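4.2 Marking the sorting area

The Plirneo block set is sorted on a flat table inside a border of black tape. The border is laid once and left in place. Replace it when the strips no longer lie flat.

Before you start

Use a table with a smooth top. Wood grain and knots do not affect the activity, but loose varnish does. Wipe the surface with a dry cloth, then with a damp one, and leave it for 10 minutes.

Laying the border

1. Cut the top strip first. Press it down from one end to the other, without stretching it.

2. Cut the right strip and start it under the end of the top strip. The two pieces should overlap at the corner - a gap will catch the edge of a block.

3. Lay the left strip and the bottom strip in the same way.

4. Rub each strip with a thumb or a dry cloth. Small frays along the edge can stay. Trim anything that lifts.

NOTE: Use matte tape. Glossy tape reflects overhead light and makes the border hard to see from a seated position. 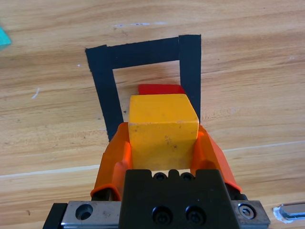
Figure 4-2. Black tape border on a wooden tabletop, with a red piece inside and a yellow cube in front of it.

Placing the blocks

5. Put the first block down flat, fully inside the border. It may sit close to a strip but must not rest on the tape.

6. Bring in the next block from above. Do not slide it across the tape.

7. If a block lands on a strip, lift it and place it again. Pushing it sideways will roll up the tape edge.

CAUTION: Do not cut tape on the table. A knife will go through it and mark the wood.

Removing the border

Peel each strip back slowly at a low angle, starting with the top strip. Take off any residue with warm water and a drop of dish soap. On waxed or oiled tops, remove the tape after 2 weeks at most.

Replacement tape is listed under Spare Parts, section 9.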